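Home | Stories | Essays | Submit | About

Filed under: Short Fiction, Family & Other Weather

The Lid

My sister left for Atside in January with two suitcases and a promise to send for the rest. The rest turned out to be a bedroom. By 5th May she had sent for none of it, and our mother wanted the room for her sewing, so I was handed a roll of trash bags and told to use my judgment. I have never been known for my judgment. I think the real qualification was that I was home.

I started with the closet because it had a door I could close again.

The clothes were easy. She had taken the ones she liked and left the ones she'd been given. There was a coat from our aunt in Gokilari with buttons like hockey pucks, and a yellow sweater I had lent her in high school and had been accusing a cousin of stealing ever since. I put the sweater on. I have not called the cousin.

The shelf above was where she kept boxes. My sister believed in boxes the way other people believe in savings bonds. Shoes left, boxes stayed. I took them down one by one and found a box of ribbon, a box of smaller boxes, and a box marked TAXES that held 61 hotel soaps, which I know because she had written "61" on the side and then, under it, "do not use." I used one that night. It smelled like a drawer.

Under the soaps was the hair stuff.

When she was 12 and I was nine, she danced for the Trelis Street school, and each spring the whole class had to have flowers in their hair. The other girls had modest ones. My sister had ours made bigger, by her own hand, with parts. She would sit at the kitchen table taking one flower apart to improve another, and if you asked what she was doing she said "Fixing it," in the tone of a surgeon with a bad intern. I was allowed to hold the glue. I was not allowed to open the glue.

I tipped what I could find onto the bed, where she'd left her old blossom sheet, and sorted it. The keepers would go in a lid and the rest would go in the bag. That was the system. It lasted one item.

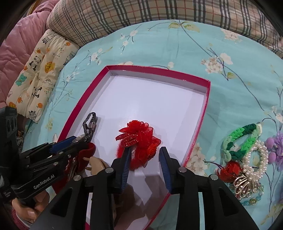
What Went in the Lid

The red one went in first. Ruffles, sequins, a little orange-red rose riding along on the side as if it had missed its own bus, and that fuzzy red band. I could not have told you where she got half of it. I suspect the sequins came off a cushion of our mother's, which went bald one summer and was blamed on the dog.

I called her. It was a bad hour in Atside, but she picked up.

"I'm doing your room," I said. "Do you want the red flower?"

"Which red flower?"

"The big one."

There was a long silence, during which I could hear her refrigerator - or possibly her husband.

"Throw it out," she said.

"Okay."

"Did you throw it out?"

"I'm on the phone."

"What's it in?"

I said it was in the lid of a box, the one with the magenta rim. She asked where the bottom of the box was. I said I hadn't found a bottom. She said of course there was a bottom, it was the box from Tyagi, from the sweet shop, and the two pieces had been together for years and what kind of person splits up a box. I said I thought we were talking about the flower.

"Forget the flower," she said. "Find the bottom."

I looked under the bed. I looked in the closet, behind the coat with the hockey pucks. Our mother came up to see how it was going, and I asked her about the bottom of the box from Tyagi, and she went a little still and said she had some thread in it.

"Since when?"

"It was just sitting there," she said.

So the thread box stayed in the sewing room, which was now this room, and the lid stayed too, since my sister would not hear of them being apart. The flower stayed because it was in the lid. I filled one bag with hangers and carried it downstairs in front of everyone, slowly, in a yellow sweater.

374 shares | 127 comments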